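Home Topics Animals Body Food Space Quizzes Ask Us Search

Why Do Chili Peppers Feel Hot?

Somewhere in your family there is a grown-up who puts hot sauce on eggs and says, "It's not even spicy." Then their nose starts to run. Their nose is telling the truth.

What's going on in there? The pepper isn't hot the way soup is hot. You could keep a chili in the fridge all night, bite it at breakfast, and still end up hopping around the kitchen. The trouble comes from a chemical called capsaicin (say it "cap-SAY-sin"). It has no smell and hardly any taste. What it does have is a talent for fooling people.

Your mouth is full of tiny nerve endings that work as heat alarms. When something gets close to 42 degrees Celsius or hotter, which is 108 degrees Fahrenheit, they begin sending messages to your brain. The message is more or less "Ow." Capsaicin fits into those same alarms and sets them off. Your brain believes every word, so it turns on the sweat, the tears, and the runny nose to cool you down from a fire that never happened.

Most of the capsaicin is made in the pale, spongy part inside the pepper that holds the seeds. The seeds get blamed for everything, poor things, but they mostly pick it up by sitting next to the guilty party.
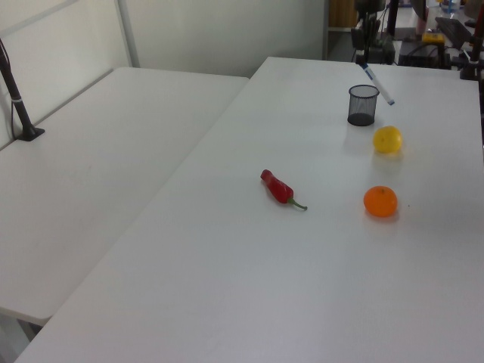

Why would a plant want to hurt the animals that eat it?

Plants want their seeds carried somewhere new, and some animals are terrible at the job. Mice and other mammals grind seeds up with their back teeth, and a ground-up seed never grows into anything. Birds have no teeth. They swallow the seeds whole, fly off, and drop them later in the usual way, with a small helping of fertilizer. Birds' heat alarms barely notice capsaicin, so a parrot can eat peppers all day and wonder what you're crying about.

Lemons and tangerines use a different trick. Their sourness comes from citric acid, and you notice it mainly with your taste buds. Spiciness isn't a taste at all. It's closer to a pinch.

Firdevs Baysal grows a small, wrinkly pepper called the Norine in her greenhouse, and she has been eating peppers since she was 8. She still keeps a glass of milk nearby. Water just pushes capsaicin around your mouth, like mopping up butter with a wet sock. Milk has a protein called casein that grabs hold of it and helps wash it away.

One last warning. If you help chop chilies, wash your hands with plenty of soap before you touch your eyes. Firdevs forgot once, in May, and can still tell you exactly how long the afternoon was.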